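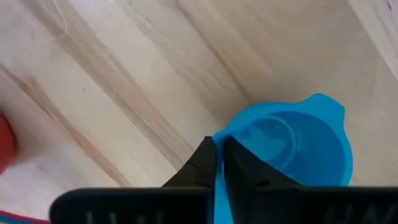
Student Project Report: Lecture Recordings and Attendance in First-Year Tutorials
Submitted 16 October 2022
Project team: Anum Lashari, Rukhsana Janjua, Humaira Yousafzai
Supervisor: Bushra Rajput

1. Background

The School introduced the Wustico recording platform to its first-year program at the start of the academic year. Teaching staff were permitted to choose whether recordings were released on the day of the lecture or at the end of the teaching week. The project examined whether the timing of release was associated with attendance at tutorials, which are not recorded.

2. Method

Attendance records were obtained for 17 tutorial groups across two courses. Names and student numbers were removed by the School office before the records were supplied, leaving 1,958 individual entries for analysis. The team also interviewed three tutors. Fouzia Yousafzai of the Teaching Support Unit reviewed the interview questions.

3. Findings

Attendance was slightly higher in the course with delayed release. The difference was small and narrowed further once early morning groups were excluded. Two of the tutors reported that students who had watched the recording arrived with more specific questions – particularly in the weeks before an assignment was due. The third had noticed no change.

4. Limitations

The two courses differed in content and assessment, and students were not assigned to them at random. Viewing data could not be matched to attendance under the terms of the ethics approval.

5. Recommendations

The team recommends that release times be published in each course outline, and that a further study compare groups within a single course. Analysis files have been lodged with the School office.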